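Search this blog Search

The Plikenholm Open brought 40 gymnasts to Ulloncombe in November, and the club wishes to record its appreciation of every athlete who took part. Our junior group placed second in the ribbon final, an improvement on last season, when a dropped catch in the closing seconds proved costly.

The new routine was set by Liv Ljungberg, who has asked that training with the hoop continue through the winter. Attendance over the two days reached 1,164, compared with 1,009 the year before.

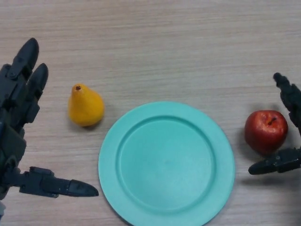

Aryee writes that the floor music was too quiet at the far end of the hall, and that two of the younger girls missed their opening cue as a result. The matter has been raised with the organizers.

Selection for the Gimis Cup will follow the same procedure as last year. Gymnasts should bring both pieces of apparatus to the trial and be warmed up by 9 a.m. Results will be posted on this blog.

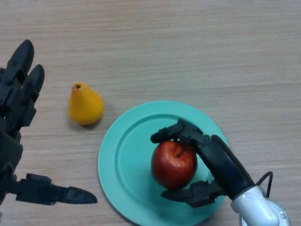 A pear, an apple and a plate on the table.

Filed under: Rhythmic, Club News, Competitions

Back to top | Contact | All rights reserved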